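Usby: Writing the House Rules for a Shared Gripper Cell
Final project report, submitted August 9, 2025

3. What we were asked to do

Our brief from Javer was to produce a set of working rules for the Usby cell, short enough that people would read them. The previous rules ran to 25 pages and lived in a drawer. We interviewed eight users, and four admitted they had never opened the drawer.

We began in May by copying the structure of the old document, which was a mistake and cost us a fortnight. Most of it dealt with a conveyor that has since been removed.
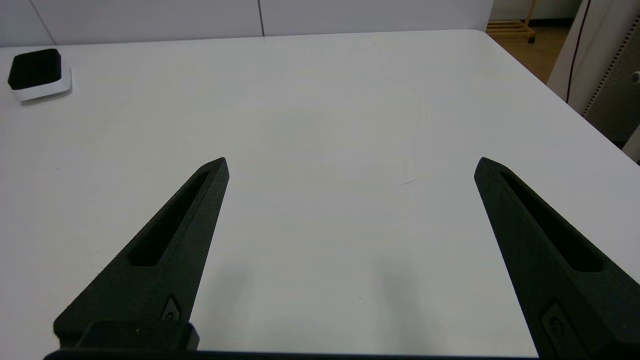
Rule 2 caused more argument than the rest put together. It says that before any motion command the table within reach of the fingers must be clear, and that anything left on it must be named in the run log. Our first draft said "clear table" and left it there, which was fine until we tried to apply it. Is a table clear if the one loose thing on it is a small square block, black on top with a white base, sitting over in the far corner? Two of us said yes, it is nowhere near the fingertips. The other two said the rule did not mention fingertips. The final wording does.

Rule 3 covers the fingers themselves. They are to be checked for cracks at the tips and along the slots before each session, and the check is initialled. We wanted a torque figure for the fasteners too, but the Cikix manual gives one value in the text and a different one in the table, so the rule says "as agreed with the lab" until somebody agrees it.

4. Trial

The Woldemariam group used the draft for about 4 weeks. Compliance with Rule 3 was excellent on paper. On one sheet the initials had been filled in for the following week as well, so we have added a column for the time of day. Rule 5 (hands out before enabling) was followed without complaint and needs no changes.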